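Jaditz Cork Boards: Frequently Asked Questions

Last updated 2026-08-26

Which sizes do you have?
We make two sizes for the moment. The small board, Mikiten, is 32 cm on the short side. The big one, Sultana, is 92 cm wide and is meant for an office or a classroom wall. Both have the same cork and the same choice of frame.

Can I use the board without hanging it?
Yes. Many customers keep the Mikiten flat on a desk and use it for notes only. If you want to use pins in this way, please put a thick pad under the board first.

Do sticky notes hold on cork?
They hold, but less strongly than on glass or on a painted wall. Cork has small grains and the glue touches only a part of them. Press with the thumb along the whole glue strip, not only in the middle. On a hanging board we recommend one pin for every note that must stay longer than a few days.

My notes curl up at the bottom. What do I do wrong?
Probably you pull the note from the pad from the bottom to the top. Pull it from the side and the paper stays flat.

How do I clean the cork?
Use a dry soft brush or a sponge which is only a little damp. Please do not use window cleaner. Old glue from notes can be rubbed away with a clean eraser.

How should I keep the unused notes?
Any low box without a lid is good, if you can take a note with one hand. We sell the Borico tray for this, but a food container from your kitchen does the same work. The notes do not need to be in a perfect pile.

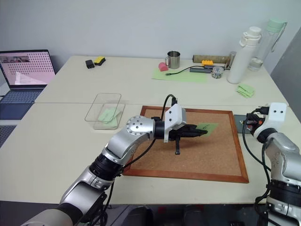

Green notes in a clear container, beside a cork board with a wooden frame.

How heavy is the small board?
About 700 g with the frame. Two adhesive hooks are normally enough, but please read what weight is written on their package.

Can I change the frame later?
Unfortunately no. The frame is glued to the cork in the corners and the board would break.

How long is the delivery?
We send the boards within 3 working days. In May we close the workshop for one week, and orders from that week are sent on the Monday after.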